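Pumari Simulator: Grasp Fault FAQ
Updated June 24, 2026

What went wrong in release 2?
The grasp check reported success while the object was still on the table. In the banana pickup task, 309 of 1084 runs were scored as passes with nothing lifted.

What caused it?
The check read the arm's target height and never looked at the height of the object. A missed grasp followed by a normal lift counted as a pass.
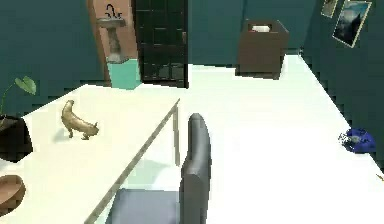 Are other tasks affected?
Yes. Any task that ends in a lift uses the same check. Push and drawer tasks do not.

Can I keep my old scores?
No. Rerun them with the patched check. If you saved object poses, the Bevitz rescoring script can use those and you can skip the rerun.

Is this a safety issue on real arms?
It can be. A policy trained on false passes may carry on to the next step with an empty hand. Do not load one onto a Dursun arm until it has been rescored.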